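Burkeo Cell: Maintenance Notes for September

The garment handling cell at Burkeo passed 2,682 operating hours this month, and the service interval for the wrist drive came due with it. These notes record the condition of the cell, the adjustments made, and the items that remain open. They are published on this blog, as in earlier months, for the benefit of the other sites that run the same arm.

The last belt inspection was carried out 342 hours before this one. At that time the tension was within limits, although the reading fell close to the lower end of the range. Since then the operators on the evening shift had reported a slight delay at the wrist when the arm reversed direction over a tote. The delay did not stop production. It did, however, lead to a rise in missed picks, and 3 of these were serious enough to call for a manual reset.

Inspection began on Thursday, after the morning run. The belt showed light polishing along one side and no missing teeth. Both pulleys turned freely by hand with the drive released. The motor mounting screws had lost some of their torque, and this is considered the likely cause of the drop in belt tension. The screws were removed one at a time, cleaned, and refitted with fresh threadlocker. The belt was then set to the middle of the range and checked again after a short warm-up cycle.

The cable sleeve was examined along its full length. A sleeve that is fixed too tightly will pull on the connector whenever the wrist points down, and one that is fixed too loosely will catch on the rim of a tote. The upper clamp was moved back a small distance and the arm was driven slowly through its reach in both directions.

Gripper checks were made with the blue tote in its working position and a load of black clothing inside. Dark fabric remains the most difficult material for this cell. Folds are hard to separate by camera, and the fingers tend to close on two layers at once. For this reason it is used for all acceptance checks at Burkeo, and the hex keys stay on the table until those checks are finished. 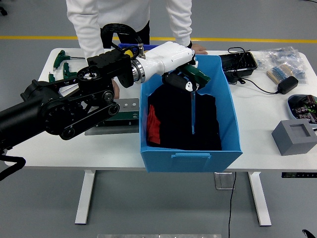

Eketti wrote in response to last month's notes that their own cell had shown the same delay at the wrist, and that a new belt had made no difference at all. Their advice was to check the motor screws first and to mark each head with a paint line, so that any movement can be seen without a wrench. They also asked whether the finger pads should be replaced at the same time as the belt.

The paint line has been adopted here with thanks. On the second point, our practice is to keep the two jobs apart. The pads at Burkeo are replaced at 1,180 hours, or sooner if the surface has become smooth, and the record for them is kept on its own sheet. When both jobs are done on one day, it becomes difficult to say which of them corrected a fault.

Two items remain open. The spare belt held in the Milusska cabinet is of the older width and must be exchanged before the next interval. The written procedure also gives the tension reading with the arm raised, while the readings above were taken with the arm level. Sites comparing their figures with ours should note the difference until the corrected page has been issued.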